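I've wanted a robot to do my chores since I was a kid, so when Mumen invited me to its test rooms in Nokanthorpe this July, I drove 212 miles without a second thought. The job that afternoon was tidying up – pick something off the floor, put it where it belongs, repeat.
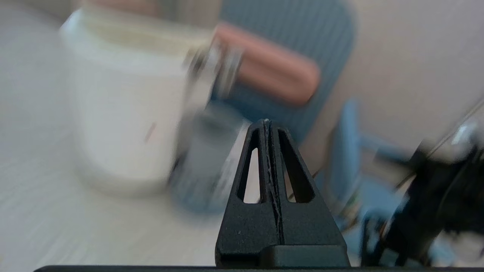

My own record for clearing the living room is 15 minutes (with bribes, my kids can halve that!). The robot got 84 tries at picking up a sock and managed 44. I found myself cheering for it anyway. Would I buy one? Not yet – but I'd happily lend it my laundry room for a weekend.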